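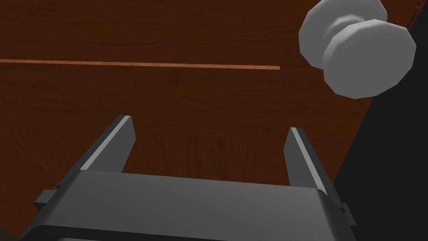
Page last changed: March 2026, by Valbona

Back to the doors, which I have grown rather fond of! Rocío keeps asking when a machine will tidy her kitchen, and I keep telling her (kindly, I hope) that it has to get into the kitchen first. Knobs are still our trouble in the simulator, and I've put 18 tries down for tonight.

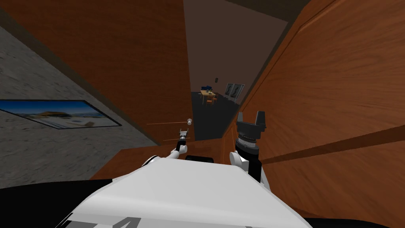

Martti reckons we should leave doors alone and go for folding towels, as people mind that chore far more.

He may be right, bless him, but I'd like to finish what we started. Next I want a slower approach, with the wrist turned a touch earlier.
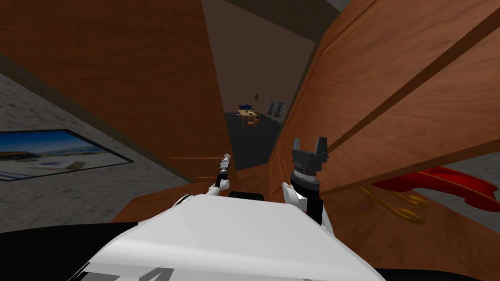
Kauko has the Relton notes if anyone wants them, and please do put them back on the shelf afterwards.
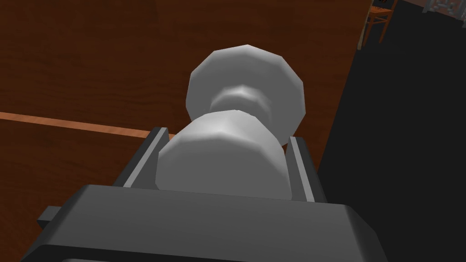 Could it do a chore alone yet? Not in a house I'd want to live in, though I'd happily let it practise here till September.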